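케이스를 눕혀 놓고 한 작업 기록

September에 시작한 구형 데스크톱 정비를 이제야 정리한다. 지난 글에서 외부 점검과 전원 시험까지 썼으니, 이번에는 내부를 열고 부품을 들어낸 뒤 다시 조립하기 전까지의 내용이다. 본체 이름은 집에서 쓰던 대로 Dultside라고 적는다. 창고 선반의 파일 서버가 Vundirau이고, 이쪽은 그 백업을 받던 기계다.

증상부터 다시 적는다. 전원을 넣으면 팬은 도는데 화면이 나오지 않았다. 세 번에 한 번꼴로 부팅이 되었고, 부팅이 되어도 파일 복사를 오래 걸면 멈췄다. 로그에는 쓸 만한 기록이 없었다. 디스크는 다른 기계에 물려 전체 읽기 검사를 했고 오류 없이 끝났으므로 원인에서 제외했다. 남는 것은 메모리, 프로세서 접촉, 전원 공급 장치, 메인보드 순서다.

작업 자세

예전에는 케이스를 세워 둔 채로 옆판만 떼고 작업했다. 메모리 교체 정도면 그래도 된다. 프로세서를 뺄 때는 눕히는 편이 낫다. 쿨러의 무게가 옆으로 걸리지 않고, 나사를 놓쳐도 보드 뒤쪽으로 넘어가지 않는다. 대신 나사가 보드 위에 그대로 남으므로 전원을 넣기 전에 반드시 다 찾아야 한다. 자석 드라이버를 쓰면 대부분 해결된다.

바닥은 골이 진 알루미늄 작업대다. 단단해서 좋지만 작은 나사가 골에 들어가면 굴러간다. 분해한 나사는 뚜껑 있는 통에 따로 담았다. 칸이 나뉜 통이 있으면 케이스용 굵은 나사와 드라이브용 가는 나사를 구분해 두는 것이 좋다. 두 가지를 섞어 끼우면 나사산이 상한다.

분해 순서

전원 케이블을 뽑고 전원 버튼을 몇 초 누른다. 보드의 대기 전원 표시가 꺼진 것을 확인한 다음 옆판을 연다. 이후 순서는 다음과 같았다.

디스크 케이블과 전원 분리
확장 카드 분리
메모리 분리
쿨러 분리, 기존 열전도 그리스 제거
소켓 고정 금구를 올리고 프로세서 분리

메모리는 양쪽 걸쇠를 벌린 뒤 수직으로 뺀다. 이 기계에는 모듈 2개가 꽂혀 있었다. 접점을 보니 한쪽에 얇은 변색이 있었다. 지우개로 문지르라는 글이 많은데 나는 하지 않는다. 가루가 남고 도금이 얇아진다. 보푸라기 없는 천에 이소프로필 알코올을 묻혀 닦고 말리는 것으로 끝낸다.

쿨러는 잘 떨어지지 않았다. 그리스가 굳은 상태에서 위로 당기면 기판에 무리가 간다. 분해 전에 시스템을 잠시 켜서 데운 다음, 고정을 풀고 좌우로 조금씩 비틀었다. 굳은 그리스는 알코올로 불려서 닦았다. 프로세서 윗면에 이전 로트 번호가 다시 보일 정도면 충분하다.

소켓 점검

소켓은 금구를 세운 상태에서 확대경으로 확인한다. 조명을 낮은 각도로 비추면서 방향을 바꿔 가며 본다. 정면에서 비추면 반사 때문에 차이를 놓치기 쉽다. 휜 부분은 없었고, 한쪽 모서리에 먼지가 조금 있었다. 블로어로만 불어냈다. 천이나 면봉은 소켓 안에 넣지 않는다.

소켓이 빈 상태로 오래 두는 것도 좋지 않다. 자리를 비울 때는 보호 덮개를 씌우거나, 덮개가 없으면 케이스 위에 깨끗한 판을 얹는다. 나는 후자를 썼다.

전원 공급 장치

케이스에서 떼지 않고 시험했다. 무부하에서는 정상이었고, 시험용 부하를 걸고 30분 동안 전압을 기록했다. 12V 쪽은 안정적이었다. 5V 쪽은 처음보다 조금 내려갔지만 허용 범위 안이다. 팬 소음은 들을 만한 수준이다. 교체 대상에서 뺐다. 다만 안쪽에 먼지가 쌓였을 것이므로 외부에서 공기로 불어냈다. 이때 팬 날개는 손으로 잡아 둔다. 공기로 고속 회전시키면 베어링에 좋지 않다.

공급 장치의 덮개는 열지 않았다. 내부 콘덴서에 전하가 남을 수 있고, 여기서 얻을 정보도 많지 않다.

메인보드

콘덴서 윗면을 하나씩 보았다. 부푼 것도, 밑으로 샌 흔적도 없었다. 백업 배터리는 전압이 낮아 새것으로 바꿨다. 부팅이 불규칙한 문제와 직접 관계가 있는지는 알 수 없다. 시간 설정이 가끔 초기화되던 문제는 이것으로 설명된다.

확장 슬롯은 먼지만 제거했다. 그래픽 카드는 다시 쓰지 않고 내장 출력을 쓸 예정이다. 서버 백업용에 별도 카드는 전력 낭비다.

메모리 판정

변색이 있던 모듈을 시험용 기계에 단독으로 꽂고 검사를 돌렸다. 첫 회차는 통과했고, 두 번째 회차 중간에 오류가 나왔다. 검사 시간은 210분이었다. 나머지 모듈은 같은 조건에서 오류 없이 끝났다. 한 회차만 돌리고 정상으로 판정했으면 놓쳤을 것이다. 예전에 메모리 검사를 짧게 끝내고 보드를 의심하다가 이틀을 버린 적이 있다.

댓글로 Fergal Lenihan 님이 슬롯 접촉 불량과 모듈 불량을 구분하는 방법을 물었다. 모듈을 다른 기계로 옮겨도 같은 오류가 나면 모듈 쪽이고, 원래 기계에서 슬롯을 바꿨을 때만 결과가 달라지면 슬롯 쪽이다. 두 가지가 겹치는 경우도 있으므로 조합을 표로 적으면서 시험하는 것이 빠르다.

다음 작업

교체용 메모리는 Prestex에 주문했다. 같은 규격, 같은 용량으로 맞췄다. 열전도 그리스는 전에 Xiong에서 산 것이 남아 있어 그대로 쓴다. 조립은 분해의 역순이지만 케이스에 전부 고정하기 전에 최소 구성으로 먼저 켜 볼 생각이다. 프로세서와 쿨러, 메모리 하나, 전원만 연결한 상태다. 여기서 화면이 나오면 나머지를 하나씩 더한다.

프로세서 온도는 분해 전 대기 상태에서 33도였다. 그리스를 새로 바른 뒤 같은 조건으로 재서 비교할 것이다. 실내 온도가 달라졌으니 그 차이도 같이 적어 둔다.

케이블은 이번에 다시 정리한다. 드라이브 쪽 배선이 길어서 남는 부분이 공기 흐름을 막고 있었다. 드라이브 칸 아래로 돌려 묶으면 될 것 같고, 걸쇠를 여닫을 공간은 남겨 둔다. 메모리가 도착할 때까지 본체는 눕혀 둔 채로 두고, 그 사이에 Vundirau의 백업 대상을 외장 디스크로 돌려 놓았다. 복사 스크립트의 경로만 바꾸면 되는 일이라 따로 적지는 않는다. 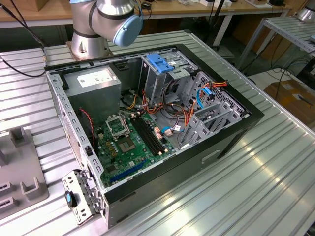 외장 디스크는 용량이 빠듯해서 오래된 스냅숏은 제외했다. 조립 후 검사 결과는 다음 글에 표로 올린다.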